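Print this page | E-mail this page

Keeping a Writing Notebook in Working Order

A damp notebook should be dried slowly. Stand it upright with the pages fanned, and put a paper towel between every few leaves. Change the towels after 60 minutes, then again before bed. Do not use a hair dryer - the glue in the spine softens and the signatures pull loose.

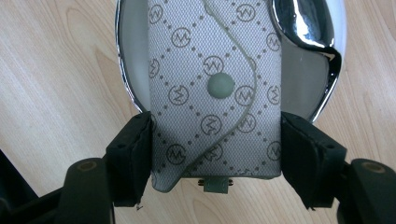 Once the pages are dry, close the book and press it flat overnight under a heavy dictionary. For loose drafts, punch the sheets and file them by month. A two-inch binder takes roughly 600 sheets before the rings start to gap. Pencil drafts smudge less with a blank sheet between pages.

Fountain pen nibs are rinsed in cool water until it runs clear. Store pens nib up.

- Elisa Bianchini

Filed under: Desk & Paper, Writer's Upkeep

This site uses cookies. By continuing to browse you accept our cookie policy.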